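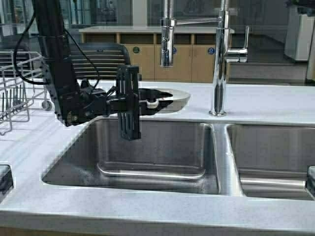 When we moved to Stotton in November, the kitchen came with a double sink and no dishwasher. My neighbours were sorry for me. After nine months I am not sorry for myself, and I would like to explain why I changed my mind about washing up.

With two basins, the work has an order. I wash on the left and rinse on the right, and the rack stands on the counter at the left end. For a right-handed person it is a strange direction, because the clean plate must travel back over the soapy water. It took me five weeks to stop dripping on my sleeves.

A pull-down tap helps with this. You bring the spray close to the plate – not to your shirt – and the water stays in the basin. A brushed steel basin is also kinder than a polished one, as small scratches get lost in its grey colour.

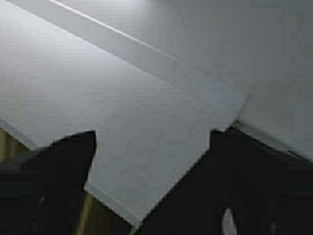

## The plate and the rack

My grandmother washed glasses first, then cutlery, then plates, and pots at the very end. I still follow her. A plate I hold by the rim, tilted, so the water runs off 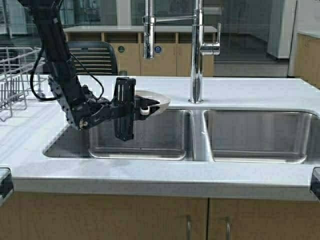
and does not stay in the hollow of the dish. Then it goes upright in the wire rack, with one empty space between it and its neighbour.

The kitchen shop Benavides, on our main street, sells 34 kinds of dish brush. I have tried nine of them and went back to a plain cotton cloth, which I boil with the tea towels and hang by the window.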